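Dasham Community Help > Simulation and Learning

Does randomizing the tabletop covering affect grasp results for bottles in a crate?

Our group is replicating the bottle-crate task from the Lultum benchmark using wrist-view renders only. We trained one policy on 2000 simulated episodes with a plain table and a second on the same number with varied coverings and wood textures. Each was then evaluated over 300 trials. The second policy performed better when bottles leaned in their compartments, which we did not expect. Is this a known result, or should we suspect an error in our evaluation? 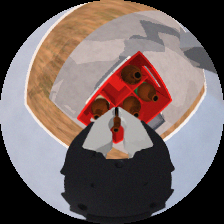
Answers (2)

Accepted answer
The result is consistent with what we obtained at Ralby. With a plain table, the policy may learn to locate the crate by its outline against the background and give little weight to the bottle mouths. A patterned covering makes that outline less dependable. We recommend the following check: hold the covering fixed, vary only the lean of the bottles, and report the two policies separately. Please also confirm that both were evaluated with identical random seeds. In our first comparison they were not, and around half of the difference disappeared once this was corrected.

Other answer
Which version of Gisler are you using? We had strange contact behavior between glass and dividers until we updated in September. Our test set was 330 trials. I do not have the numbers at hand.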